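# An afternoon at the Birkham open day

I finally got to see a robot pick stuff out of a bin in person, and I have thoughts (a lot of them, sorry in advance).
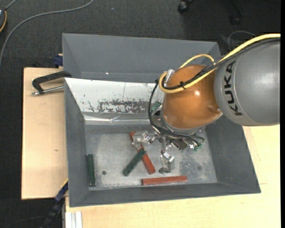
## Getting there

My cousin Minttu Sjöberg works at Oksanen, which has the back half of the old Birkham building, and every June they open the doors and let people wander through. She's been telling me to come for years. This time I had no excuse, so I drove 90 minutes with a bad coffee and a worse podcast and then missed the turn for the parking lot. Twice! The sign is behind a tree. If you're going next year, turn at the tire place.

They gave me a sticker with my name on it and pointed me toward the noise, except there wasn't much noise. I'd expected a factory kind of racket and got more of a carpeted office with machines in it. You could talk in a normal voice standing right by the barrier.

## The bin demo

I'd signed up for the 2 o'clock slot, which was the bin picking one. The setup is a big KUKA arm, a gray metal bin, and some red and green bars lying in it every which way. The arm has a hand on the end with fingers, and the job is to get hold of a bar and lift it out. That's it, that's the show. I stood there for the whole thing and would have happily stayed for another.

What got me was how much the angle of a bar matters. When one is lying across another, the hand has to decide which to go for, and if it goes for the wrong one you get a bit of a shuffle and both of them slide. And the ones right up against the side are the mean ones, because where do you put your fingers? I know how I'd do it (fingernail, tip it over, grab) and I'd never once thought of that as a skill before.

The fingers have clear shiny stuff wrapped on them, by the way. I stared at that for a long time. I also stared at the cables, because there's a fat yellow one that loops right over the arm and I kept waiting for it to snag on something. It didn't while I was watching. A kid next to me asked if the robot gets tired and the guy running the demo said no, but he does, and that got a big laugh from all the parents.

Somebody asked how often it gets a bar on the first try. He said 80 percent on a good day, lower with a crowd, and I couldn't tell if the crowd part was a joke. I did see it miss. It came up with nothing, paused up there a second, and went back down for another go, and I swear the whole room leaned forward with it.

## The rest of it

There was a second room with a program called Jusavel running on a big screen, where you could drag a pretend arm around with a mouse. I was awful at it. I put the hand straight through the floor and got a red warning box, and then the lady from Bostov who was helping out very kindly reset it for me and pretended she hadn't seen. Minttu's tip is to move the wrist last. I tried that and still hit the floor, but more gently.

Lunch was soup and rye bread, 50 people and one ladle. Good soup, though! Dill in it, I think.

Minttu walked me back past the bin on my way out and I asked her why bars, of all things. She said they're simple enough to describe and annoying enough to pick up, and then she got pulled away by someone with a clipboard, so that's all I have on that.

I took the long way home by the lake and stopped for gas, and when I went digging for my keys at the bottom of my bag I caught myself watching my own fingers do it. I've signed up for the mailing list, and I'll post the date for next year's open day when they send it out.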